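Folding notes – knit shirts, flat surface
May 14, 2025
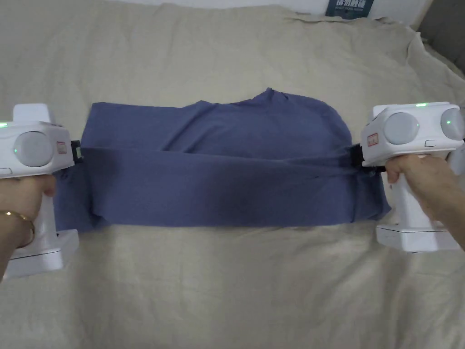

Blue cotton T-shirt on the cream sheet, lower band folded up over the upper part.

Purpose of today's entry: settle the order of folds for knit shirts before the storage trial in September. Woven shirts are covered in the earlier pages and are not repeated.

Surface. Bedsheet over the bed, roughly straightened by hand. Bare tabletop was tried first and dropped. Jersey slides on it when the hem is lifted, and the shoulders come along with it. The sheet holds the lower layer in place well enough that no weights are needed. Sheet to be re-tensioned after every 20 folds.

Sequence as used:
Lay the shirt front down, sleeves out. Smooth from the collar toward the hem, flat palm, no pulling.
Bring the hem up as a single band. Keep tension across the width until the band touches down.
Release both ends together. If one end goes first, the band skews and has to be opened again.
Sleeves in, then sides to the center line.
Final fold toward the collar. Collar stays on the outside.

Observations. The band itself behaves. Creases in it are shallow and brush out. The trouble is in the upper portion, which tends to gather toward the middle while the band is being carried over it. The collar rib is stiffer than the body and will not lie down fully; it leaves a ridge that carries through to the finished stack. With 6 shirts stacked the same way, the ridge tilts the pile. Alternating collar direction fixes this and costs nothing.

Pinch points: grab the edge too far in and the fabric droops outside the grip and wrinkles. Closer to the side seam is better, but the seam must not be inside the pinch or it prints a hard line on the band.

Rosângela Medeiros folded a batch of 80 with the old order (sleeves first) for comparison. Her stacks are neater on the sleeve side and worse at the hem. She prefers sleeves first for long sleeves. Agreed – split the procedure by sleeve length.

Bins. The Zukeck bins take a stack of 6 without compression. The Jorker bins are shallower and the lid presses on the collar ridge. Use Jorker for tank tops only.

Open items:
Repeat with the Sipos shirts, heavier knit, after one wash.
Decide on fold width. The present width leaves a gap of 3 cm at the bin wall.
Second sheet needed while this one is in the laundry.
Ask Rosângela whether her batch was ironed. Not recorded on the sheet she left.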